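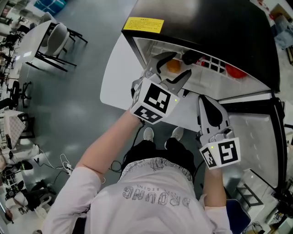
Compact refrigerator with the door open, fruit stored in the main compartment.

Small Kitchens Gallery: Refreshment Points at Elerine House

The refreshment points at Elerine House serve staff and visitors on all floors of the building. They were refitted between April and December 2024 under the Moschos program, which replaced the single basement canteen with smaller stations closer to the work areas. This page presents the compact refrigerators now in use, with notes on their placement and care. The gallery is maintained by the Office of Building Services.

The cabinet

The model shown has a black exterior with a glossy top and a white, lit interior. A yellow warning label with text in Chinese is fixed to the top surface. Labels of this kind are to be left in place when the cabinet is cleaned.

The compartment

An orange fruit and a round red object are inside, to either side of a black rack. Whole fruit may be kept unwrapped. Cut fruit must be placed in a lidded container and marked with a name and the day it was opened.

The door

The inner door panel is white and is edged with a black rubber gasket. Gaskets are wiped with mild soap and a soft cloth at each monthly cleaning. A gasket that has hardened or split should be reported to Building Services.

Placement

The refrigerator stands on a white surface, above a polished gray floor. At Elerine House the compact units are raised in this way so that the contents can be reached without kneeling. Doors must be able to open fully, and nothing may be stored on top of the cabinet.

Temperature

All units are set to 38 degrees Fahrenheit. Staff are asked not to adjust the dial — requests for a different setting should be made in writing.

Shared use

Each refreshment point is assigned to 6 offices. Items left without a name are removed every second Friday, after 4 in the afternoon. Fruit provided by the building is available to everyone and does not need to be marked.

Further stations

Refreshment points of the same type are open in the Kiduden wing and in the Grotitz annex. The annex station also has a sink and a drying rack, and may be reserved for small receptions.

Station planning: Olga Urrutia
Gallery text: Chrysanthi Tsoukalas
Building Services, extension 853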